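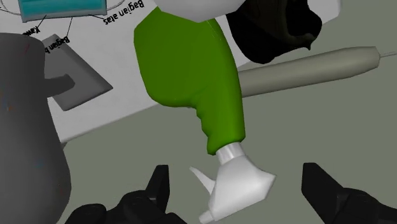

Frasco verde com gatilho branco

4. Fins de curso e fotocélulas

Se chegou até aqui, o motor já está aparafusado à base e a cremalheira corre de ponta a ponta. Ótimo! A partir daqui é tudo afinação, a parte de que eu mais gosto (a Titilayo Sani, que reviu este manual comigo, prefere de longe a betonagem, vá-se lá entender).

Tudo nesta secção serve para o motor de correr Prultthorpe em portões até 700 kg. Se o seu é o modelo Jarkham, de batente, salte para a secção 6.

4.1 Antes de mexer

1. Desligue a corrente no quadro. No quadro mesmo, o interruptor do comando não chega.
2. Destrave o motor com a chave triangular e empurre o portão à mão até ao meio do vão.
3. Passe um pano seco na calha. Uma pedrinha ali dentro estraga a leitura do esforço e depois anda uma tarde inteira à procura de uma avaria que não existe (já me aconteceu, e mais de uma vez).

Cuidado: com o motor destravado, um portão em terreno inclinado anda sozinho. Ponha um calço dos dois lados.

4.2 Fins de curso

1. Leve o portão à mão até à posição de fechado e recue 2 cm.
2. Encaixe o batente magnético marcado com F na cremalheira, mesmo por cima do sensor, e aperte os parafusos só até prenderem.
3. Faça o mesmo do lado aberto, com o batente A.
4. Trave o motor, ligue a corrente e dê uma ordem de abertura. Fique com a mão no botão de paragem!
5. Veja onde o portão para. Se bater no topo, desloque o batente um dente para dentro e repita.
6. Quando estiver contente com as duas posições, aperte os parafusos a sério.

Nota: o portão ainda desliza um bocadinho depois de o sensor disparar. Com o frio desliza menos, com a calha nova desliza mais. Deixe folga.
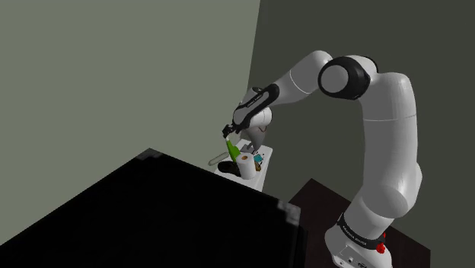 O portão fecha até ao fim e volta logo a abrir. O que devo ajustar?
Comece pelo batente F, que provavelmente está demasiado perto do fim: o portão encosta ao poste antes de o sensor disparar e a central lê isso como obstáculo. Desloque-o um dente para dentro e experimente outra vez antes de tocar na força.

4.3 Fotocélulas

1. Monte o emissor e o recetor frente a frente, a cerca de 50 cm do chão.
2. Ligue o emissor aos bornes 7 e 8, e o recetor aos bornes 7, 8 e 11.
3. Retire a ponte de fábrica entre o 10 e o 11. Sem isto as fotocélulas acendem, parecem ótimas e não protegem ninguém.
4. Feche o portão e corte o feixe com um cartão. O portão tem de parar e inverter.

Cuidado: se não inverter, desligue a corrente e não deixe o portão em automático até resolver.

Nota: quem instala em agosto, com sol baixo ao fim do dia, pode apanhar o recetor encandeado. Trocar o emissor de lado costuma bastar.

4.4 Reaperto

Ao fim de 200 ciclos a central pisca a luz amarela. Reaperte os batentes e a cremalheira, limpe as lentes com um pano macio e carregue em P3 durante cinco segundos para apagar o aviso. O contador recomeça do zero.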